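Filed under: Garage & Storage > Packing

Saving boxes. Quick one today, got a car to unload.

We went from Arkville to a smaller place in November and I packed the whole garage myself. Here's what I'd do the same.
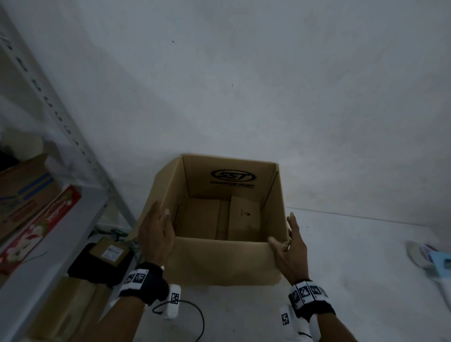
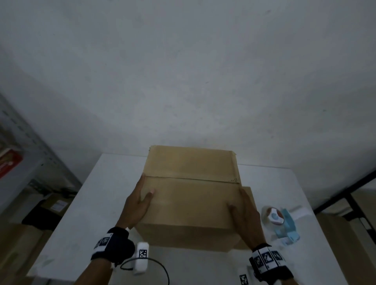 Sort by weight first, size second. Paint cans, jars of screws, the drill and its bits, all that goes in small boxes or you'll never lift them. Big boxes get rags, drop cloths, work gloves. Cube-shaped cartons like the helmet one stack best, and smaller boxes can go right inside so they're not flopping around on the shelf. Keep 3 or 4 sizes, recycle the rest. I had way too many last time.

Tape. Run 2 strips across the bottom seam, then one each way over the ends. Cheap tape lets go in a cold garage, dont bother with it. Press it down hard with a rag.

Labels go on the side, not the top. Once they're stacked you can't read the tops. Fat marker, room plus one word. "Garage, sanding." Good enough.

Damp is the big one. Never set cardboard straight on concrete. Scrap 2x4s underneath, leave a gap at the wall. Lost a box of good sandpaper that way, whole thing curled up like chips.

Old boxes that are soft at the corners: cut them flat, use them under the car or for for catching paint drips. A sharp blade, several light passes. Cut away from your knee please.

Glue tips next time.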